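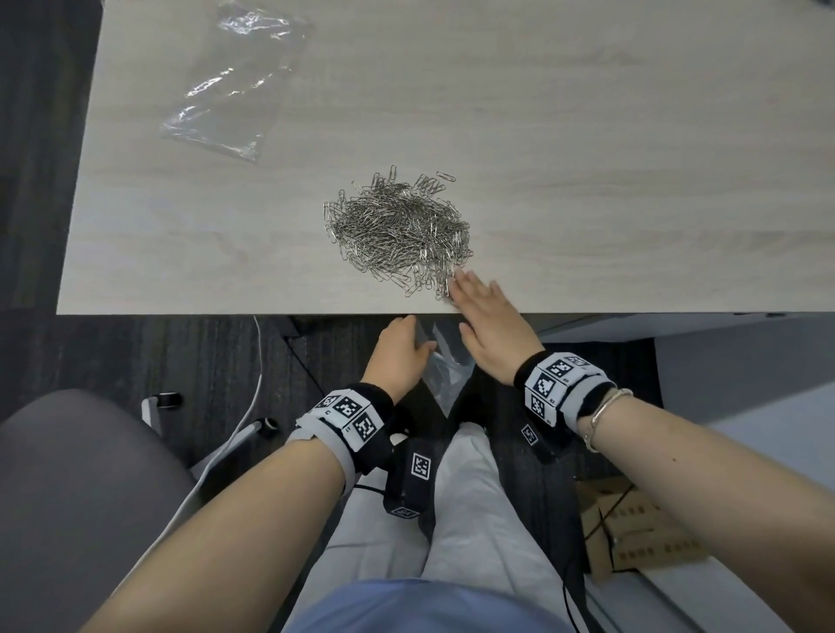 Office supply swap fills the Partington reading room for another November

If you have ever opened a desk drawer and wondered how it came to hold so many paper clips, you would have felt right at home in the Partington reading room this month, where neighbors brought in the odds and ends of old home offices and carried off the ones they could use.

The swap has been running for a few years now, and it keeps to the same easygoing rules. You bring what you have too much of, you take what you need, and whatever is left gets sorted, bagged and passed along to the after-school room at Hurnisside. This year 33 households took part, which is the best turnout so far, and the line for the coffee urn went well past the coat hooks by mid-morning.

Paper clips were the star of the day, if a paper clip can be called that. They came in jars, in envelopes, in an old cookie tin and in the bottoms of tote bags, and by the afternoon a big tangled heap of the silver ones had been tipped out on a pale desk, to be swept by hand over the front edge and into a clear plastic bag held open underneath. It's a simple way of doing it, and a good deal faster than picking them up by the pinch.

"My mother did buttons that way, straight off the kitchen table and into the bag," said Liis Hunt, who has looked after the sorting since the first swap. "You hold the bag snug under the edge and you don't rush, and hardly any of them end up on the floor. Well – a few do. We find them in our shoes for a week!"

There was plenty besides clips, of course. Three-ring binders went almost as fast as they were set down, and so did a box of 31 composition books, all blank, that Joaquín Cisternas had been keeping in his hall closet from the days when his daughters were in school. He went home with a hole punch and a desk lamp and seemed very pleased with the trade.

Jouko Lahtinen, a retired bookkeeper, spent most of the day testing pens on the back of an old calendar, and sent the dry ones off to the trash with what he called a moment of respect. A stapler he had given away two swaps ago came back in somebody else's box, and he has decided to keep it this time.

The leftovers filled 13 bags, and the Hurnisside staff say the clips will go to the craft table, where the younger children like to link them into chains and see how far down the hallway they can get. The longest one last spring used 343 clips and reached the water fountain.

The next swap is planned for early spring in the same room. Binders, folders, scissors and working calculators are especially welcome, and anyone with spare clear bags is asked to bring those along, too.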